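19 August 2019

Notebook – Sivton, book two, rewrite

Back at it after a week off. Read the first 100 pages straight through last night with no pen in hand, which was hard. Opening still works. Chapter 4 doesnt. Knew that in April and left it anyway.

Where things stand

Draft is whole, beginning to end. Two gaps marked XX where I skipped over the ferry crossing and the letter from the uncle. Letter is easy, an hour maybe. Ferry is not easy. Whole middle of the book leans on what Coutinho sees from the rail and I keep writing him looking at water.

Tried this morning: start the crossing after they land. He's on the dock at Mikerura, coat stiff with salt, and we get the boat in scraps. Wrote 2 pages. Better. Keep, but the dialog with the ticket man is too cute, cut by half.

Point of view problem again. Slid into the sister's head in the market chapter without noticing, three paragraphs, then back out. Either she gets her own chapters or she gets none. Leaning none. If she gets none, the reader can't know about the key until the end, and then the scene in the cellar has to carry it by itself. Is it strong enough? Not today it isn't.

Gristero – the town, not the river. I have used the name for both. Fix everywhere. River could go back to having no name, people who live on one just say the river.

Target for the week is 200 words a day of new stuff on top of the edits. Small on purpose. Last time I set a big number and quit by Thursday.

The workshop chapter needs real tools in it. At the moment the brother-in-law "works on something at the bench" for six pages. What is he working on. Give him a door to hang, let him strip a screw and swear, let the battery die on him right when Coutinho asks about the money. Good place for a silence.
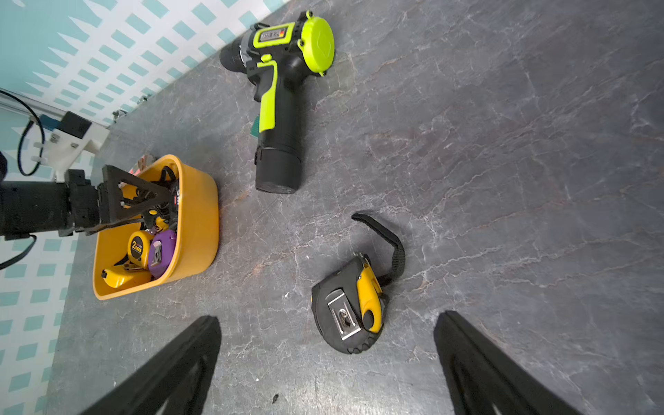 For the group

Bringing the dock scene and the market chapter, not the opening, everyone has seen the opening. Questions I want answered, please be blunt:

Do you miss the crossing, or were you glad to be off the boat?
When did you first suspect the sister? Page number if you can.
Is Mikerura a place or just a name with fog on it?

Please no line edits yet, the commas are all going to move.

Loose bits

Title. Sivton on its own sounds like a cough medicine. Put it off.

Timeline – Coutinho can't be at the funeral and on the night train. One has to shift a day. Funeral is easier to move but then the flowers are wrong.

Found an old page in the drawer with the cellar scene told by the uncle. Suprisingly good voice. Typing it up tonight, might be the letter.

Printer low on black. Get paper too.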